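I've had an old Dell tower taking up the bottom of the hall cupboard since March, and this week I finally got around to pulling it apart. It came from the office clear-out at Girnham, where Valentyna Stetsiuk was handing them out to anyone who'd carry one down the stairs. I took one. She told me it had been under the front desk for years and that the drive would need to come out before it went anywhere else.

The plan is simple. The hard drive gets wiped, the useful bits go to Cinzia Melis, who builds machines for the kids at the Flusesport club, and the metal goes to the recycling depot in Lins. I'd been putting it off because I remembered these cases as heavy and full of sharp edges. The heavy part is true. The edges are mostly folded over, and I only nicked one knuckle.

First job was getting the side off and laying the whole thing flat. I'd recommend working with it on its side, open side up. Screws stay where you drop them and you aren't reaching into a dark box with a torch in your teeth.
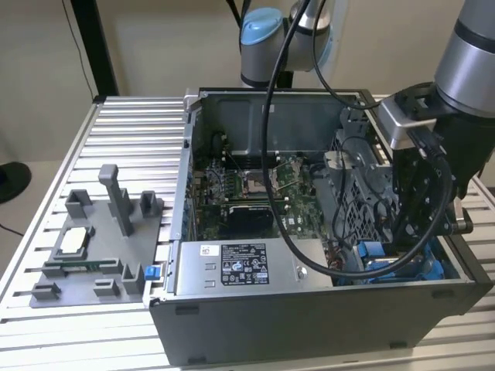 Before touching anything inside, unplug it and hold the power button in for a few seconds. Then touch bare metal on the case. I don't own a wrist strap and haven't killed a board yet, though I'm told that's no argument.

I like the way Dell used blue for the parts you're meant to handle. The drive carriers are blue plastic, so are the latches, and there's a blue release latch on the outer edge of the case. If it's blue, you can press it or pull it. If it's plain metal, you'll probably want a screwdriver. I wish whoever designed my dishwasher had done the same.

The CPU socket is empty, which saved me a job but is a bit of a letdown for Cinzia. She'd hoped for a processor to go with the board. She says she can pick one up second-hand for $39, so the board is still worth having. I left the retention lever alone. Those pins bend if you look at them sideways, and I've straightened enough of them with a sewing needle to know I don't enjoy it.

The drive carriers are the nicest part of the job. They flex a little, so you can spread the sides and lift a drive away without tools. Keep the carriers, even if you're scrapping the drive. They go missing, and a case without its carriers is a nuisance to the next person.
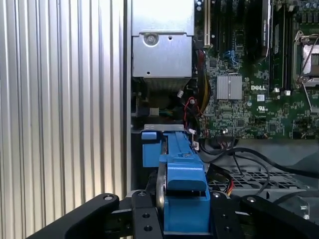 Wiring takes more patience than anything else. The red, yellow and black wires run down between the metal housing and the board, and they're held with little white clips that don't want to let go. Squeeze the clip and pull the connector by its body, never by the wires. Work from the board end back towards the supply. I put a bit of masking tape on each lead and wrote on it where it came from, because I know what my memory's like by the following evening.

The SATA connectors are blue as well, but in that case the colour is just the colour of the socket. They pull straight out. A wiggle side to side can crack the plastic.

For dust, a soft paintbrush and the vacuum held well back will do most of it. The heatsink fins need the brush run along them, in the same direction as the fins. Going across only packs it in tighter.

I'm not opening the power supply. Cinzia can test it with the rest, and if it's no good it goes to Lins in one piece with the label still on.

Screws are in a jam jar with a lid. The memory can go in an anti-static bag if I can find the ones I saved, otherwise I'll ask at Bernov, the repair place near the station. They usually have a stack of them behind the counter.

Cinzia is coming by after work to collect, so the cupboard should be clear by dinner. The vacuum cleaner can go back in there.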